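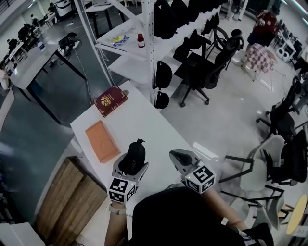
Tzu-hsuan Yuen wrote to us after the April issue that we speak too much about machines and too little about the people who must learn to repair them. We think she is right, so this item is about the evening course in Havmont.

The course is called Flitemik and it is now in its second year. It teaches basic robot maintenance to adults who have never studied engineering. There are 33 places, and the lessons are held in the old post office, on the upper floor. Hoi-yan Wan teaches the electrical part and Tsz-kin Su teaches the mechanical part.

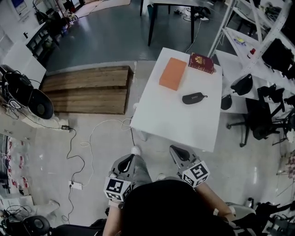 Do I need to know programming before I join? Only a little arithmetic is needed, and the first 8 lessons have no programming at all.

In these lessons the students learn how to read a wiring plan, how to change a worn bearing and how to write a fault report which another person can understand. Many students told us that the report was the hardest. It must be short, and it must say what was tried already.

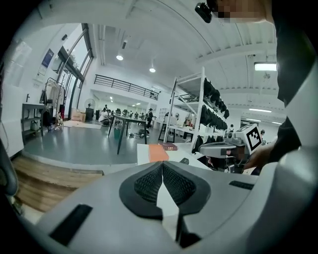
What does the course cost? The fee is 100 for the whole year, and you can pay it in 2 parts.

We use cookies to remember your reading settings. Accept | Manage

Books can be borrowed from the Pratuter library, but please bring them back before the holidays. The list for next year opens on Oct 19, 2019, and the form is at the front desk. Last year it was full quite early.

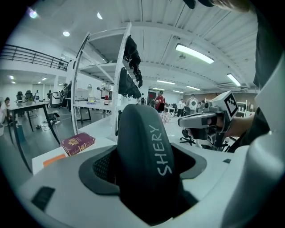

According to Wing-yan Tam, the lessons should start half an hour later, as the bus from Troncoso arrives after the door is closed. The teachers will discuss this with the present group and put the answer in our next issue.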